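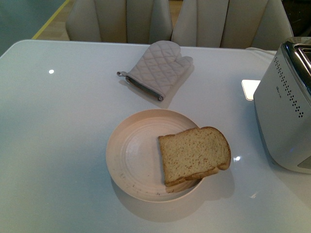

Home | Course | Handouts | Labs | Contact
Print this page | E-mail this page
Reading time: 2 minutes

Handout 2: House rules for kitchen tasks

Hi all! We're done with grasping theory for a while (I heard the cheers), so let's talk about how we run a task properly. I'm using toast as my running case because everybody already knows how it's supposed to go.

First rule: write down the start state before you press anything. Where's the plate, where's the mitt, is there bread on the plate or not? "Table set up as usual" is not a start state. I once read 108 log entries from the Dantas exercise and 14 of them said exactly that, and I still have no idea what those groups did.

Second, agree on what counts as finished. Bread in the slot? Lever down? Pick one, put it in the log sheet, and don't change it halfway through because the run is going badly. I've done it myself, it's very tempting!

Third, the stop button. One person holds it and does nothing else. No typing, no chatting, no reaching over to nudge the plate back to its mark.
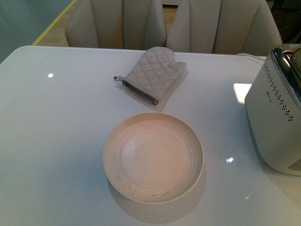
And if you do have to nudge something, stop the run first, say it out loud, then move it and start a new entry. A run with a hand in it is a different run (label it that way, please, and keep it in the folder with the rest).

Heat gets its own rule. We practice with the toaster unplugged until your group has 2 clean dry runs signed off. After that, treat every metal surface as hot, even if you're sure it isn't. The Mutlow sheet has a box for this, so tick it.
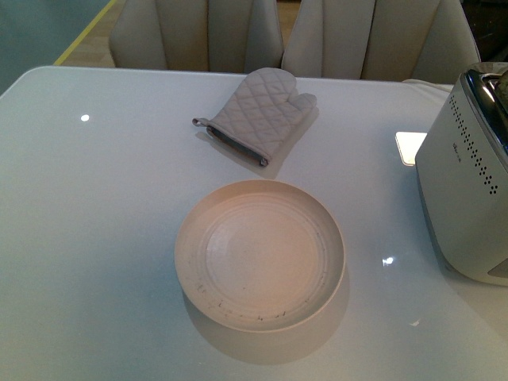

Lucimara Lopes wrote in to ask whether a failed run still needs a full entry, given that her group at Trurngate only ever kept the good ones. Yes, it does! Failed runs tell me far more, and a folder with only successes in it makes your success rate meaningless. Same form, same level of detail, plus a line on where it went wrong.

Log sheets go in the Tonside folder before the April lab.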